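24 shares | 12 comments

How to split a room reset with a robot

When Rerov brought in floor robots in March, I figured my job was next. Nope! It took the vacuuming and left me the fussy stuff, like sofas. My routine now:

Start the robot in the hallway, then do your cushions while it's out of your way. Set the corner one first and press it back into the armrest.

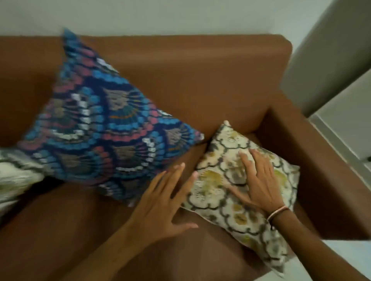
Next, fluff and tilt (I like a corner pointing up). Qiuyue Ye trained me, and she steps back to the door to check before moving on. Then tap "room done" in the app so the robot comes in.
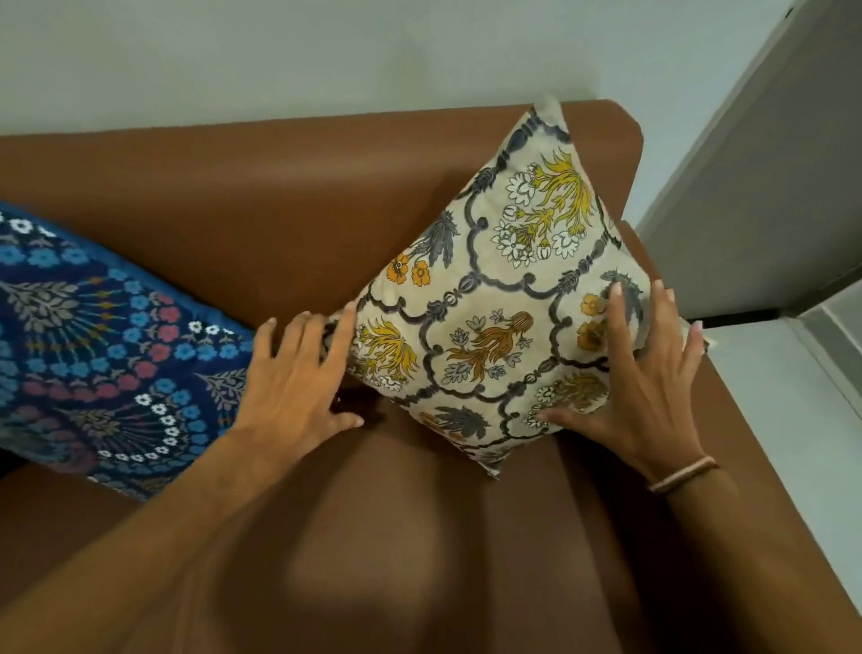
Cream cushion on its point, navy one beside it.

I get 27 minutes a room, and my knees love not vacuuming!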